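4.2 Open-day demonstration

The second data point comes from the July open day at Rilport, held on a Tuesday in the furnished showroom and not in our lab. Task: tidy a bedroom corner, one cushion, one armchair. Same controller as in Section 3, no retuning. Laurențiu Văduva ran the session and kept the log. Doors opened mid-morning; some 700 visitors over the day, most of them staying for a single run.

Training set was the usual 3,809 episodes, of which 3,000 came from the Prestar rooms and the rest from Chidiac. None had a shaggy cushion in it. This matters, as the long pile hides the edge the hand is meant to find, and grasp scores in the log are lower than for flat cloth. Figure 2 gives the robot's own view during the task, with the cushion in front of the gray armchair and the bed off to the right.

Lighting was the other problem. Bright wall by the headboard, bedcover close to white on one side. We did not correct exposure. Visitors also asked for repeats, so the run order is not random and teh numbers should be read with that in mind. Runs where a visitor spoke to the operator were kept in, marked in the log.

Figure 2. Head view, cushion task, Rilport showroom.
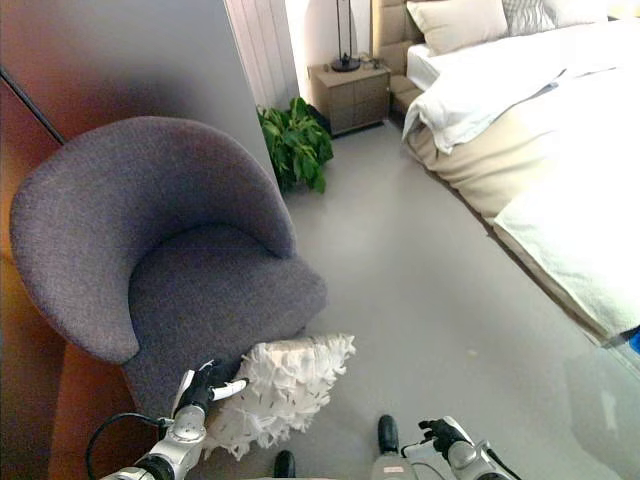
Failed grasps were scored by hand the same evening, one scorer only. A second pass is planned.

Related items
Soft-object handling in the Chidiac rooms
Comusetti open day: short report
Prestar episode set, notes on labeling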